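Section 4: Setting up the sound for a hosted evening

Before you start

Most of the trouble we get called about comes from this section being skipped. The Gruvell rental kit is sold as "ready in minutes." Treat that claim with suspicion. The boxes go up fast enough, but a speaker standing on a pole and a speaker that lets the back tables hear the toast are two separate things, and the second takes patience.

You should have read Section 3 (unpacking and power) and have the following on hand:

The two Gruvell speakers and their stands
The Ninix mixer, with its own power supply and no other
Two wireless microphones and the receiver
One wired microphone and a long cable
The printed running order from whoever is in charge of the evening
Gaffer tape

If the client's running order says "music – TBC," call them now. It won't sort itself out by the time the guests sit down.

4.1 Placing the speakers

1. Walk the room before you put anything down. Clap once in each corner. If the clap rings, expect the speech to be muddy there, whatever the leaflet says about automatic room correction.

2. Put one stand on each side of the performing area, in front of the spot where the microphones will be used. Open the legs fully and lock the collar.

3. Raise the speakers until the bottom edge is above the heads of seated guests. Do this with two people. The pole pin is a tight fit on older stands.

4. Turn each speaker in slightly toward the middle of the room.

5. Run the cables along the wall and tape them flat at every doorway.

Caution: Never set a speaker behind a microphone. No setting on the mixer will save you from feedback if you do, including the button marked ANTI-FEEDBACK. We have tried it in a good many rooms and it mostly takes the life out of the voice.

Note on rooms for more than 62 guests: the kit's brochure gives a much larger number. It was presumably worked out with guests who don't talk. For a dinner crowd, ask the office for the second pair of speakers and set them halfway down the room at a lower level.

4.2 Connecting the mixer

1. Check that the mixer is off and every fader is all the way down.

2. Connect the main outputs, left and right, to the speakers.

3. Plug the wireless receiver into channels 1 and 2. Plug the wired microphone into channel 3.

4. Plug the music player into channels 5 and 6. Leave channel 4 empty. On several of the older units it crackles, and the repair shop has twice told us it doesn't.

5. Switch on the mixer first and the speakers last. At the end of the night, reverse the order.

Caution: Phones used as music players must be in airplane mode. Every client promises to remember. Check it yourself, with the phone in your hand, before doors open. If the playlist is streamed, it has to be downloaded first. "The venue has good wifi" is not a plan.

4.3 Setting levels

1. Ask someone to speak into the first microphone at the volume they will really use. Counting to three in a shy voice is no help at all.

2. Bring the gain up until the green light stays on and the yellow one flickers. If you see red, back off.

3. Raise the channel fader to the zero mark, then bring up the main fader slowly.

4. Walk to the farthest table and listen. Then go and stand next to the nearest one. If the nearest table is too loud and the farthest is too quiet, go back to 4.1. Turning things up won't fix it.

5. Repeat for each microphone.

6. Play a minute of the dinner music. Set it lower than you think you need. A full room is louder than an empty one, but guests forgive quiet music far more easily than they forgive shouting across the bread. 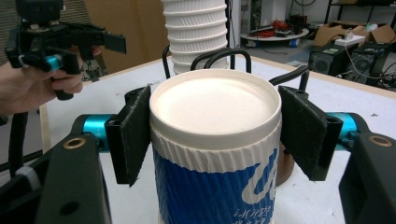
7. Write the fader positions on tape along the bottom of the mixer. Somebody will move one.

About the presets: the Ninix has a row of them with names like BANQUET, BALLAD and PARTY. Stavros Pavlović, who did our first bench tests, could hear no difference between BANQUET and BALLAD, and neither could I. PARTY turns up the bass and makes speeches hard to follow. Leave the dial on FLAT. If a client insists on a preset, choose BANQUET and let them be happy.

4.4 Wireless microphones

1. Fit fresh batteries. The battery meter shows three bars until shortly before it shows none, so don't plan an evening by it. Rechargeables are not allowed in this kit.

2. Switch on the receiver, wait for the light to settle, then switch on one microphone at a time.

3. Press SCAN if you hear a hiss or another person's conversation. Some hotels run several events side by side, and they all have microphones.

4. Walk the whole route that the host will take, including the doorway to the kitchen if there is going to be an entrance from it. Listen for dropouts.

5. Keep the wired microphone within reach, switched off but plugged in. It is ugly and it has never let us down.

The stated range is 700 feet. I'd like to meet whoever measured that, and see the field they stood in. In a function room with people in it, trust the part of the floor where you can see the receiver, and test the rest.

Note for visiting performers: singers and comedians often bring their own microphones. Connect theirs to channel 3 and ask what level they like. If they say "just make it sound good," start from the settings in 4.3 and watch their face.

4.5 Speeches

Speeches go wrong more often than music does.

1. Find out how many speakers there are and in what order. The running order may list three. Ask whether anybody else has been promised a few words.

2. Show each one how to hold the microphone: close to the chin, pointed at the mouth, hand off the mesh at the top.

3. Mute all microphones that are not in use. Do this with the MUTE button and leave the fader alone.

4. Turn the music off completely. Fading it low "for atmosphere" makes the speaker sound as if they are being hurried off.

5. Stay at the mixer until the last one sits down.

At the Kistodville winter dinner in January, Tamara Oprea ran this part by the book and still had a surprise fourth speaker who tapped the microphone hard enough to trip the speaker limiter. If that happens, pull the main fader down, count to 12, and bring it up again. The limiter resets by itself. You do not need to restart anything, although the quick start card tells you to.

4.6 If something is wrong

No sound at all: check that the speakers are on, then the main fader, then the mute buttons. In that order. It is nearly always a mute button.

Sound from one side only: swap the two output cables at the mixer. If the silent side moves, replace the cable.

Low hum: look for a mixer and a speaker plugged into circuits on opposite sides of the room. Run both from the same outlet. The "hum filter" adapter sold as an extra has made no difference on any job where we've used it. Save your money.

Feedback when the host walks forward: they have passed the line of the speakers. Mark the line on the floor with tape and show it to them.

Phone support: the number on the lid is answered during office hours only, so it will not help you at an evening event. Call the duty desk instead and ask for Danica Papadopoulos or Otis Pennington.

Revised February 23, 2018. Changes from the last version: channel 4 warning added, advice on presets rewritten, hum filter removed from the packing list. Packing down is covered in Section 5.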